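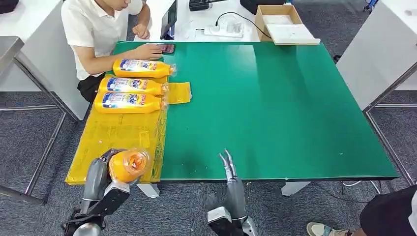 Closdale, September

Chapter 3 — Wheel Alignment and Suspension Geometry

Filed under: Vehicle Maintenance, Level 2

A car that pulls to one side on a flat road is telling the driver something. The cause may be simple, for example low pressure in one tyre, or it may be in the geometry of the suspension. In this chapter we study the three angles which a mechanic must know: camber, caster and toe.

We begin with toe, as it is the one most often adjusted in the workshop. If the front edges of the wheels point slightly inwards, we speak of toe-in; if they point outwards, of toe-out. A small error here can wear the edge of a tyre long before its time.

Hauke Frerichs, who taught this course before me, let his students measure toe with a string and a steel ruler. It takes roughly 20 minutes — much longer than with a modern bench — but the student understands what the numbers mean. We keep this exercise in section 3.2.

Before you continue, please read again the part on steering joints in Chapter 2. No alignment can be correct if a joint has play. The questions for this chapter are on the last page, and the answers are in Appendix 14.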